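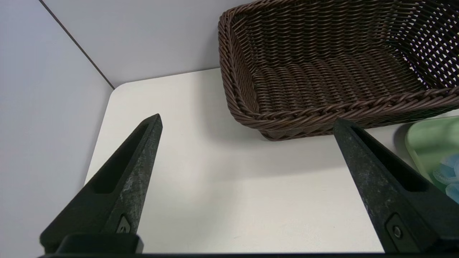

Open fingers over the white table, seen from the wrist.

The Best Fault We Ever Had

By Loukia Mitsotakis-Vlachou
2019-12-26

214 shares | 31 comments

I love a good fault. I know how that sounds coming from a person who spends her working days beside two robot arms, and I'll say right away that I don't love anyone getting hurt, or equipment getting bent. I mean the kind of fault that walks up and hands you a piece of knowledge you should have had already. We got one of those in Amthorpe in April, I've been talking about it to everybody who will stand still, and I think the whole field of household robotics would be in better shape if we all talked about ours as loudly.

The job is tabletop tidying. Two arms stand at a white table and move ordinary household stuff between trays and baskets: tubes, spoons, toys, bath things. The project is called Mfinanga, and the software that plans the arms' motions is called Cullier. I'm fond of both (you have to be, at the hours I keep). On a good day it is a wonderful thing to watch. A black gripper comes down over a tray and closes on something you could buy at any drugstore, and up it goes, and I still get a small kick out of it every time.

On the day I want to talk about, we had planned 50 runs with the same set of objects. On run 23, the left gripper closed on a bath pouf.

If you've never tried to make a robot pick up a bath pouf, please do, it's terrific. A pouf is almost all air and netting. Our software decides whether a grasp has worked by asking how far apart the fingers are once they stop closing. If there's a bottle between them, they stop wide. If there's nothing, they meet. We had set the line at 2 millimeters: anything wider counted as holding, anything narrower counted as a miss. A pinch of netting squashes down to practically nothing, so the fingers closed, the number came back under the line, and Cullier cheerfully concluded that the hand was empty.

The hand was not empty. It had a pinch of netting, and the pouf's cord had caught on the rim of the basket.

So the left arm, believing itself free, set off for its starting position to try again. The pouf went with it, and the cord went with the pouf, and the basket began sliding across the table toward the front edge. Meanwhile the right arm had its own plan, a perfectly sensible one, which was to reach over that basket and drop something in. Nothing in its picture of the world had the basket moving. It came down on the rim.

Now, these arms are slow and we run them slower. All that had happened so far was a slightly squashed basket. My colleague at the table reached over and pressed the stop button, as she should have, and the left arm froze.

The right arm kept going.

I want to stay on that for a minute, because it's the part I care about. We had one big red button on the post by the table. It had been there since the day the second arm arrived. Everyone had pressed it, and it had always worked, in the sense that whenever we pressed it, things stopped. What we had never noticed was that the button was wired to the left arm alone. The right arm stopped in all our earlier presses only on account of the software: Cullier saw that the left arm had gone quiet and told the right one to wait. That message was sent between moves. If the right arm was in the middle of a move, it finished the move first.

In all those months we had never pressed the button with the right arm in mid-reach and something under it. My colleague had her left hand on the basket at that point, trying to keep it from going over. She pulled it back in plenty of time. She says she wasn't worried. I was, later, at home, with the dishes half done.

What I'd like to argue from this is pretty simple, and I'd like to argue it with some heat.

A stop button has one meaning. To any person who walks up to a table with machinery on it, red means everything stops, right now. It doesn't matter what the wiring diagram says or how elegantly the software passes messages around. If two arms share a table, they share a button, and the button cuts both without asking a program for permission. I've heard the counterargument, and it isn't a silly one. People say that freezing both arms can be worse than letting one finish, say if they're carrying a tray between them and one half-finished motion leaves it hanging. Sure! So pick your objects and your speeds so a sudden freeze is boring. Trays can fall. I'd take a floor covered in spoons every day of the week.

I also think we've let ourselves get a little lazy about the word "tested." Our button was tested. There was a sheet on the wall with initials on it to prove it. What we'd tested was a still robot, or a robot between moves, with everybody standing back and looking at it, and we'd then gone and relied on it with a moving robot and a hand in the way. The test has to look like the bad moment. After April we started pressing the button in the middle of things, on purpose, both arms reaching, at a time picked by someone who isn't driving. It's more fun than you'd guess. People started competing over who could find the nastiest moment, and within a week we'd turned up a second, much smaller problem with a gripper that relaxed a little when the power went. We fixed that too, and I was delighted.

And then there's the grasp check, which I feel almost tender about, since it was my line of code. One number, one cutoff, one yes or no. I wrote it when all our objects were stiff. Plastic spoons are stiff. A toy cube is about as stiff as a thing can be. When we added soft objects, we added them to the shopping list, and we didn't go back and ask which parts of the program had been quietly assuming that the world was made of blocks. These days the check looks at finger width and motor effort and also at the wrist camera, and it's allowed to answer "I don't know." That third answer is my favorite thing we've built all year. When the robot doesn't know, it stays put and opens its fingers before going anywhere.

I love what that answer does to the people at the table, too. A robot that says yes or no all day long trains you to believe it. One that now and then says it isn't sure gets you to look up, and looking up is most of what we ask from the person standing there.
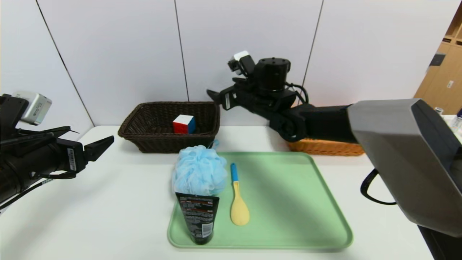 What sits on the table matters

Take a tray like that one. There's a squeeze tube standing on its cap, a light-blue pouf behind it, a spoon with a blue handle lying alongside, and baskets at the back. The pouf has a little loop of cord sticking up toward the brown basket. Before April, I'd have looked at that layout and seen three things to pick up. Now the loop is the first thing my eye goes to, and then the rim, and then where each gripper would have to travel to get past them both.

We came close to retiring the pouf. There was a real discussion, with people I respect on the other side of it, and the case for swapping in something better behaved was that it was hardly the point of the project. I thought that was exactly backward, and I still do! Bathrooms are full of loops. Kitchens are full of strings and bag handles and apron ties. If our robots can only be safe around objects we've chosen for their good manners, they belong at our table and no place else. Keep the awkward thing in the set. Slow down around it, teach the robot to check for it, keep your hands out from under, and be glad it's there in Amthorpe to teach you something before it teaches somebody's grandmother.

The black cables on the arms get the same treatment now. They hang in loops as well, and anything that hangs in a loop can catch. Somebody walks them with a finger before each session and tucks what can be tucked.

Write it down where strangers can read it

The last thing I want to push for is the hardest to get people to do. We wrote up run 23 in plain words and sent it to every group we know that runs a pair of arms on one table. The first reply came from Fulau, a small outfit we'd only traded a few emails with. They'd gone and pressed their own button in mid-reach the same afternoon. Same wiring. They had bought their second arm after their first, just as we had, and bolted it on next to a button that already existed, and it had never crossed anyone's mind to ask what the button was connected to.

I was so happy I read that email out loud. One person's dumb afternoon had fixed somebody else's table before anything happened at it. Papers in our field tell you the success rate. They'll give you a chart of it, and a video with the music turned up. I'd trade a good many of those charts for one page a month of other people's faults, with the wiring mistakes and the cutoffs that made sense when they were written. Airline pilots have shared this sort of thing for decades. We have email, and we all have the same arms and the same baskets, more or less.

It does take some nerve. My name was on that cutoff, and I put it in the write-up. A couple of people asked me whether that was wise, with funding season coming up. I've had nothing but good mail from it so far, including some very funny stories I've promised to keep to myself until their owners are ready.

So if you have two arms on a table, go press the button while both of them are moving. Keep your hands well back when you do it. Then write and tell me what happened, even if all that happened is that they stopped.

31 comments | Share this essay

Get new essays by email. You can unsubscribe at any time.

This site uses cookies to remember your settings. Accept | Manage

Contact | Copyright 2019 Loukia Mitsotakis-Vlachou | Back to top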